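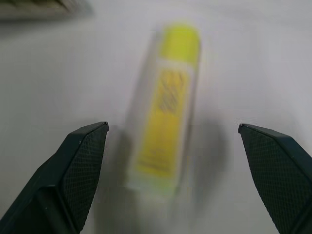 Wrist cam, fingers open, yellow tube between them. Label too smeared to read.

January, 3:40 pm

Equipment planning for the Drelten bench. Spare finger pads: Tadameck wants $163 a pair, Salameh $126 but with a minimum order of 4 pairs. Toon prefers Salameh. Fine by me if they honour the quote past month end.

Camera is the bigger item. Global shutter unit from Viline is nearly $600 plus freight. Evelien Coppens asked whether more light would do instead -- worth trying before we commit the money. Lamp comes out of consumables.

To do: ask Toon Aerts for the cost centre number. Check colour of the lamp stock.

Search notebook Go
We use cookies to keep you signed in. OK
Contact | Copyright Drelten | Back to top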